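Saturday, 4 Jan 2020

I slept until almost nine, made a second pot of coffee, and finally sat down with the pile of year-end mail that has been leaning against the toaster since before Christmas. Most of it was calendars from banks. But near the bottom was the long letter from Falo explaining the merger with Van Beek, the one everybody at the shop has been arguing over, and I read the whole thing twice with my feet up on the other chair.

I should say for my own future reference (I do reread these, usually in the bathtub) that I bought my Falo shares back when they only made the ginger soda and the little cans of lemon tonic. I had 78 shares then and I have 78 shares now, so nobody could accuse me of being a busy investor. I bought them because I liked the soda. My father would have had something to say about that, and he would have been right, but they have paid me a small dividend every August and I have always spent it on something silly.

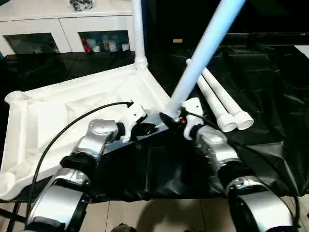 So the way it works, if I have understood the letter, is that Van Beek brings the coffee and the roasting plant at Rastovberg, and Falo brings the bottling and the trucks, and for each of my old shares I get a share in the new company plus $11 in cash. The cash part is nice. I worked it out on the back of one of the bank calendars and it comes to $858, before tax, which would cover the new gutters if the gutter man sticks to what he told me on the phone. After that the old Falo shareholders own 59 percent of the whole business and the Van Beek family holds the rest. I had to read that part slowly, as the first time through I had it backward and got quite indignant over my oatmeal.

What I keep turning over is the debt. They are borrowing a good deal to pay out all that cash, and the letter is cheerful on the subject in a way that made me want to go and check the stove. It says the savings will come from shared warehouses and from buying sugar and cans together, and I can believe some of that. I did inventory for a grocery wholesaler for 18 years and I know what it costs to have two half-empty trucks going to the same town. But I also know that when two companies share a warehouse, somebody's warehouse closes, and the letter has no paragraph for that at all. I looked for it.

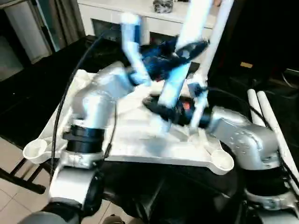

Page 4

Then there is the question of Irnum. That is the bottled tea that Van Beek bought a couple of summers back, the one in the tall bottle that tips over in the refrigerator door. I have never met a person who drinks it on purpose, and yet the letter calls it a growth brand three separate times. Maybe it does well in places where it is hot. I tried it again this afternoon to be fair — I walked down to the corner and bought one, peach — and it was better than I remembered, though still too sweet, and I poured the last third of it down the sink.

I have to send the voting card back, and I think I will vote yes. My one vote won't move anything either way, but I like to fill in the card with a good pen and walk it to the mailbox myself. If the price dips afterward I may even buy a few more, or I may not. The gutters come first.

It has been raining since lunch. Soup for supper, the last of the barley, and I still have to find where I put the envelope for the card.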